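"A slogan is not a train timetable"

The tourism campaign for Ornness was launched in January with a logo, a song and a promise to double overnight stays. Parveen Magsi, who ran a guesthouse two streets up from the harbor for 17 years, watched the launch on her phone and turned the sound off halfway through.

"I've been through four of these," she told me. "There was the Year of the Coast. There was the Year of Taste. I still have the tote bags."

I went to see her because I had read the campaign's own material and come away with more questions than I started with. It says 3,289 visitors "engaged" with last year's pilot festival. I asked her what engaged means. She laughed and said she had put that to the tourism office herself, in writing, and the answer was that it included people who had opened the newsletter.

"So my cousin in Toronto engaged with the festival," she said. "She had a lovely time, I'm sure."

Magsi isn't against visitors. She made her living from them, and she still sends walkers to the cliff path and to Ikeda, the noodle place by the old ferry steps. What bothers her is the order in which things get done. The last bus from the station leaves at 6:40 in the evening. The train from the city gets in at 7:05. This has been the case for as long as she can remember — and it is still the case in the campaign's glossy brochure, which prints both times on facing pages.
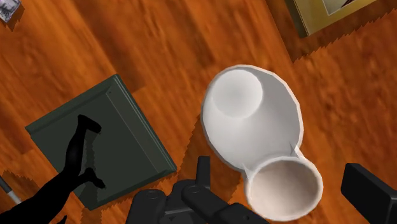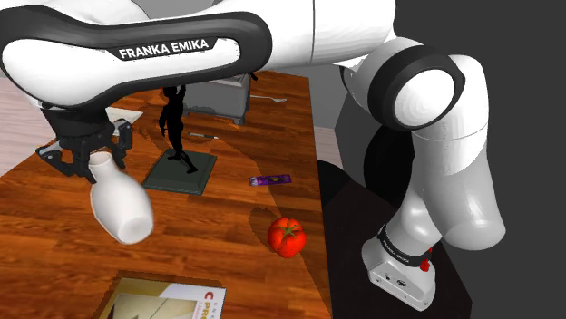
I put the other side to her. Sachiko Katayama, who wrote the campaign plan for a consultancy called Amatent, had told me by phone that "awareness has to come first" and that bus companies follow demand. Magsi has heard that before.

"Maybe they do, somewhere," she said. "Here the demand stands at the station with a suitcase and then pays for a taxi. Then it goes home and writes a review."

Would she accept that some of it might work? She thought about that longer than I expected. The craft weekend was good, she said, and the new signs on the cliff path were overdue. She gave Katayama credit for getting the public restrooms open past four o'clock. But the plan's big number, 100 new guest rooms in 2 years, she doesn't believe at all.

"Who is going to clean them? I couldn't find anyone to clean six."

I had wondered the same. The plan has a page on staffing, and most of that page is a photo of a sunset. When I asked Katayama about it she said a "skills strand" would be published later. She couldn't say when.

Magsi sold the guesthouse to a couple from inland and now rents a flat above the hardware store. The new owners asked her whether they should pay to be listed as an official campaign partner. She told them to ask how many bookings the last set of partners got, and to wait until somebody answered.

They are still waiting. In the meantime they have bought a minivan, and they meet the 7:05 themselves.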